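Udach project – progress report to Cernbridge
28 August 2021

Hello all,

Time for another update, and this one is a good deal cheerier than the one I sent in May. Back then I was mostly moaning about lag on the remote control and a gripper that kept letting go. The lag is sorted (it was a network switch, of all things, and I'm still cross about how long I spent blaming the software) and we've been recording properly ever since.

So, where we are. We promised you 900 demonstrations of picking a household object out of a bin, each one driven by a person from start to finish. We have 83 per cent of them in the can, which puts us slightly ahead of the plan. I throw out a run if the driver gets stuck and has to be rescued, or if the camera stream drops, and both of those happen less than they used to.

The driving itself has changed quite a bit. We started with the Buser handset, which is lovely for big sweeping moves and hopeless for the last bit before a grasp, when you want the fingers to creep down and not lurch. Now we use the handset to get over the bin and then switch to slow mode for the descent. New drivers pick this up in an afternoon – the old way took them most of a week, and they hated it!

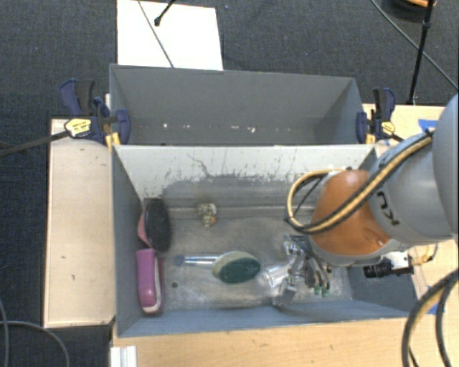
Long thin things with a handle are still the hardest. A dish scrubber lying flat gives you very little to get hold of, and people disagree about whether to go for the handle or the head. I've stopped telling them which to choose. The whole point is to learn from what people do, and if half of them go for the head then I want that in the data. Things right up against a wall of the bin are the other headache, and I've asked drivers to do more of those, even though they grumble.

We also tried guiding the arm by hand for 31 runs, just to compare. It felt very natural and I had high hopes, but your own arm ends up blocking the view of the bin and the wrist cables get in your way. I'd like to park that until next year if you're happy with it.

Training has begun on the Vashisht machine, using the first 200 demonstrations only. Early days. It reaches for sensible places and then dithers above them, opening and closing a bit, which I suspect it picked up from my own driving. I'll rerun it with my sessions left out and see.

Money is fine. We've spent less on travel than planned and a little more on clamps and spare fingertips, and I'd like to move the difference into driver hours. Could you let me know if that needs a form?

Next up is finishing the recordings, then a second bin layout with more clutter in it.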